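Surico bench sim - README / data card

Sim of the two-arm bench at the Riihimäki shop. Rack loading task. Kept here so whoever sets the cell up next does not start from zero like I did.
Maintainer: Védís Briem
Last real edit: 22/12/2019. Anything older in the wiki is wrong, ignore it.

What's in it

3850 episodes, one cylinder per episode. Left arm picks and places, right arm is parked over the table with the gripper open. 235 more in the holdout folder, different seeds, do not train on those. Joint positions, gripper width, joint effort, object pose, rack pose. Rendered views are optional and big, skip them if you only want the trajectories.

Folders

episodes/ - the main set
holdout/ - see above
cell/ - table, posts, arm mounts, cable meshes
cfg/ - everything you will end up editing
tools/ - check scripts, half of them mine, half from the Mirkaris export

Setup

Unpack to a path with no spaces. The loader chokes on spaces and the error message says nothing useful.
Run tools/check_cell first. It loads the table and both arms and quits. If this fails nothing else will work so don't bother.
Then tools/check_home. Both arms go to home, it prints the joint offsets. Anything over 2 mm at the gripper tip, stop and redo the base transform.
Then a single episode playback before you kick off the full run. I have skipped this and lost a night.

Base transforms

Left and right are the ROBOT'S left and right. Depending on where you put the view they look swapped on screen. Have been caught by this more then once. The names in cfg/arms follow the robot, leave them alone.
If you move a base, move its cable mesh too. They are separate, not parented. On my list since June.

Gripper

Finger pads are their own collision bodies. Pad friction lives in cfg/pads, not in the arm file. Default is fine for the cylinder. If the part creeps in the jaws during the swing over to the rack, check pad friction before touching grip force - I did it the other way round and got cylinders shooting across the room.
Jaw zero: close on nothing, read width, write that into jaw_zero. Do both arms even if you only use one, the logger wants both.
Redo jaw zero every time the gripper mesh is swapped. Every time.

Rack

The rack draws as yellow outline only, with white pegs on the uprights. Don't go looking for missing textures. Collision shapes are in cfg/rack, toggle show_collision if you need to see them.
Rack yaw is randomized up to 10 degrees either way from nominal. Position too, a little. Nominal is already at a slant to the table, so zero yaw does not mean square to the table edge.
Insertion: cylinder stays horizontal, goes in from the gripper side. Approach height is set per episode, retract is fixed.
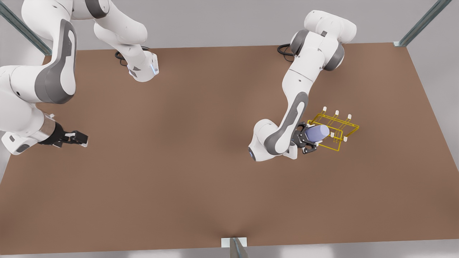
Drelton asked after the last merge whether the right arm could just be dropped from the config, seeing as it never touches the part, and playback would run faster without it. Tried that on a branch, said the logger fell over straight away and the left base transform came out wrong as well. So the answer is no, for now. The left transform is computed off the shared mount, and the shared mount wants two arms. Might split it later. If you need speed turn off shadows instead.

Known problems

- Playback stutters on the first episode after loading. Goes away on the second.
- Cable meshes have no physics. They clip through the links in a few wrist poses, harmless.
- A few episodes end with the gripper still closed. Flagged as no_release in the index, filter them or keep them, up to you.
- effort channel on the wrist joint is noisy below the threshold in cfg/log. Do not trust small values there.
- check_home sometimes reports the same joint twice. Cosmetic.

When it drifts

Long runs, the home pose drifts. Restart the sim between batches, rerun check_home, carry on. Do not "fix" it by editing offsets by hand, they get baked into the export and then the batch is junk. Had to throw out a whole batch over that.

License: internal plus partners. Ask Védís before passing it on.

TODO: parent the cables. Write up cfg/log properly. Seperate the mount.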